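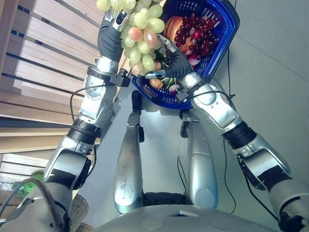 Green grapes and red grapes, sharing a blue basket.

Produce Assistant, Early Shift
Ularness Grocery, Clillard
Part time, permanent
Posted 3 May 2024

Ularness Grocery is looking for someone to run the fruit side of our produce section in the mornings. The vegetable side already has someone, and she does not want it back to being one job.

The shop covers 2,000 square feet, of which fruit gets less than it thinks it deserves. Deliveries come in by the back door at 5:30. Most of the fruit is from Ruotsalainen, the wholesaler over on the Zinden road, and their crates are stacked by people who believe gravity is somebody else's department. Your first hour is spent undoing that.

What the job involves

Unpacking and checking the morning delivery
Filling the shelves and taking off anything that has had its day
Packing customer orders for pickup
Keeping the price cards up to date and spelled correctly (we have sold "necterines" before and were told about it at length)
Sweeping up, including under the shelves, where the grapes go
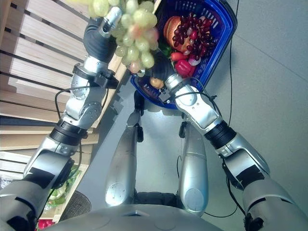 Order packing is the part most new people underestimate. We send out some 300 pickup orders a week, and every one has to survive a ride in the back of a car. Grapes go in last. A heavy bunch like the green one here, held up over a blue basket with slotted walls, looks sturdy right up until you put a melon on it. Lower it in, don't drop it, and keep your fingers off the berries as much as you can. Customers do look. One of them rates us.

You will pack against a printed list and sign it at the bottom. If something is out of stock, call the customer before you swap it. A lime is not a small green lemon, whatever the last guy wrote on the slip.

Who would suit it

Experience in a grocery store or market is nice to have but we've hired well without it. We would like someone who can lift 30-pound crates, is awake at 5:30 in a way that other people can detect, and can tell a customer a peach isn't ready without making it sound like bad news. Basic math helps. The scale does most of it, but the scale has moods.
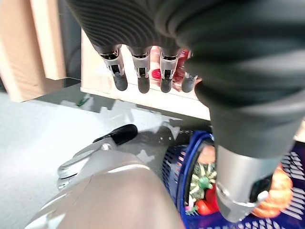
Do I need to know my fruit varieties before I start?
We'll teach you. There is a chart in the back room and you will have most of it down in a couple of weeks, apart from the pears, which take everyone longer.

Hours and pay

Five mornings a week, 5:30 to 10:30, with one weekend morning in rotation. Pay is $18.50 an hour, going up to $19.75 after your trial period. Staff get 20 percent off groceries and can take home the bruised fruit for nothing. You may find you get tired of banana bread. We close for a week in August, paid. 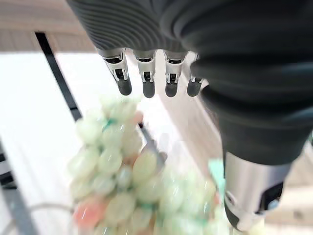
The trial shift lasts two hours and is also paid. We put out a mixed delivery and ask you to sort it for the shelf, for orders and for the reduced bin. It isn't a trick, though people treat it like one. Take a large bunch of pale green grapes on a white table, like this one: before you decide where it's going, turn it over and look at the underneath. Plenty of applicants go by the top and send the whole thing straight to the shelf. Ask questions if you have them – the quiet ones tend to guess.

How to apply

Bring a résumé to the store at 711 Mill Street, Clillard, or call extension 207 after 11 a.m. and ask for Dong-hyun Won. Before 11 he is either on a ladder or arguing with Ruotsalainen. A short note about where you have worked and when you could start is plenty. Please don't send fruit. It has been tried, and it was a pineapple.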